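Notebook, two-arm project (plug task)
July, started 14:10
Written by: Nantana. Please add your remarks at the end and do not change mine.

Continued from the last entry. Verena and I agreed that today we do only the plug task and leave the cable sorting alone until Ambros is back with the new list of parts.

Task again, for those who missed the meeting: the left arm holds the adapter, the right arm comes and takes it over by the white head, the left arm lets go, and the right arm brings it to the power strip on the wall. The course rule says both arms must take part, otherwise we could do everything with one arm and be finished. Urs still thinks that the handover is artificial. I agree a little, but the points for it are in the grading sheet.

The strip is not connected to mains during any test. I write this in every entry and I will continue to write it.

Setup. Blue bands are left, green bands are right. Last time I mixed up the two sides in my notes and Lutz Brandes spent an hour looking for an error in the wrong arm, so from now on I write "blue arm" and "green arm" and never only "left", because left depends on where you stand. The strip hangs from the same hook as the fish card. Please do not move the fish. Urs uses it as a reference when he compares the head camera view between sessions, and if it is shifted he must do the comparison again.

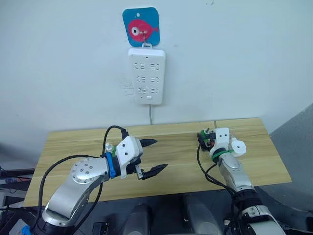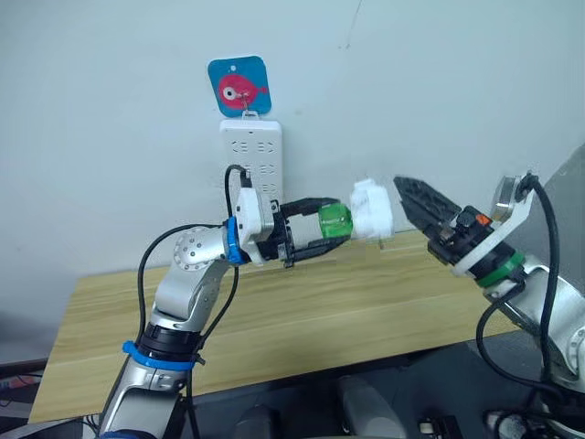
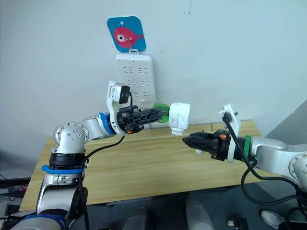
Head camera views, plug task. The strip and the fish card are on the wall in all three; the adapter is in the blue gripper in the second and third.

Plan was 5 blocks of handover attempts. We did 4. The last one we gave up because the teleoperation program (Alva) lost its connection two times and Verena had to leave for her seminar. In total 50 attempts are saved, including the bad ones. I do not want to delete the bad ones before Lutz has looked at them.

What I noticed:

The green part of the adapter is round and smooth. When the blue gripper closes too high on it, the whole thing turns a little and then the prongs do not point where we want. Closing nearer to the middle of the green part is better. Verena tried closing slower, and I could not see any difference, but she believes there is one.

The green arm comes in from a diagonal direction. This is good for the camera on its wrist, but bad for the fingers, because one finger arrives before the other and pushes the head away. In the second half I drove the green arm more level before the last few centimeters. It takes longer. I have the feeling that the number of pushed-away adapters went down, but I did not count separately for each block, which was stupid. Next time we count.

The cable of the green arm hangs in a big loop. It did not catch on anything today, but I was always watching it with one eye and this makes me a worse operator. Ambros, could you please fix it closer to the arm? The cable ties are in the Fukora box, second shelf.

The power strip swings when it is touched, because it only hangs. For the handover this does not matter. For the real plugging it will matter very much. Suggestions so far: a strip of double tape on the back (Verena), a small wooden holder screwed to the table (me), leave it as it is and let the robot learn it (Urs). I asked Urs to write down his idea in more detail before we vote.

Open points
- Lutz: look at the saved attempts, tell us which ones we can use for training
- Urs: why does Alva lose the connection? The log is in the folder Zirkthorpe, newest file
- Verena: grading sheet, does a dropped adapter count as a failed attempt or can we repeat it?
- me: counting table for the next session, with one column for pushed away and one for turned

Finished 17:35. Both arms parked, power off, key is back in the drawer.

Remark Verena: a dropped adapter counts as failed, I asked. And closing slower does help, look at block 2 again.

Remark Urs: log is read. The connection breaks when the second laptop goes to sleep. I have changed the setting, please tell me if it happens again.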